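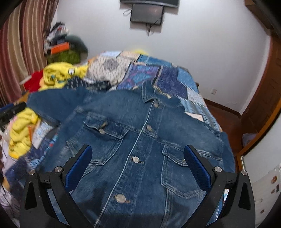 Hello all, I've finally moved my logins over to passkeys and I'm so pleased with it that I have to tell the list! It took one evening with a pot of tea, and the Sastura password manager did most of the lifting. For years I used the same password on everything, with a different number on the end, and I thought that was clever. It's like a denim jacket with four metal buttons down the front: undo them all with one tug and you may as well not have done it up. Now every site has its own key, and a fake page gets nothing out of me.

On Saturday someone wrote:

> I had an email saying my Ferum shop account
> was in a leak, along with 2,301 others. It
> wants me to click and "confirm my identity".
> Is it real? I only ever bought 2 things there.

Please don't click it! Type the shop's address in yourself and look for a notice once you've signed in. If there is one, change the password there, then anywhere else you used it (your email first of all). I'd remove the saved card as well, it's quick to add again.

The Stedenau library has put up a lovely plain guide to spotting these messages, and the Debnath forum has a long thread on passkeys for older phones, 500 posts and still friendly. I read the lot on the train.

Do shout if you get stuck setting yours up, I'm happy to go through it on the list.

2 replies
4 shares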